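Dadum Speed Skating has changed the way it selects and prepares its long track squad, with a single performance unit replacing the separate sprint and distance programs that have operated for the past two Olympic cycles.

The unit will be based at the Caputo Oval and will cover coaching, strength and conditioning, equipment and sports science. It begins work in June, when skaters return for the first block of dry-land training.

Under the previous structure, sprint and distance skaters were assigned to different coaching groups and followed different testing calendars. Results from the two groups were recorded on separate systems, and the federation said in its review of last season that this had made it difficult to compare skaters who race the middle distances, where both groups supply entries.

All senior skaters will now complete the same test battery four times a year. It consists of a lap test on ice, a 3000 meter time trial, a cycle ergometer test and a set of jump measurements. Sprint specialists may stop the time trial after the fourth lap, but their splits to that point will be recorded in the same way as those of the rest of the squad.

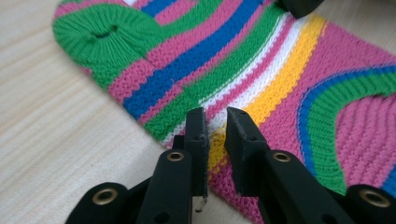 Lap data will be collected by a timing system supplied by Kinomix, which has been installed at the oval since February. The system uses transponders worn at the ankle and detection loops set under the ice at the start of each straight and at the exit of each corner. It gives coaches a speed for each section of the lap — the earlier equipment gave a full lap time only.

The federation has also extended its agreement with Feverus, which services the squad's blades. Feverus technicians will travel to all World Cup meets instead of selected ones, and will keep a record of the radius and bend of each pair of blades before and after racing. Skaters remain free to choose their own boot supplier.

Selection rules have been revised to match. Places for the World Cup meets in the first half of the season will be decided at a single trial in October, with the faster of two races counting at 500 and 1000 meters. One race will be held at each of the longer distances. A discretionary place will be kept for a skater who misses the trial through illness or injury, provided that a qualifying time was set in the previous season.

The squad will be supported by 40 weeks of booked ice time at Caputo, up from 32. Junior skaters will have access to the late afternoon sessions, which start at 4:30 p.m., and the strongest of them will be invited to take part in the October trial.

The team pursuit program is not affected and will continue under its present coaching staff. A decision on the mass start group is expected before the end of August.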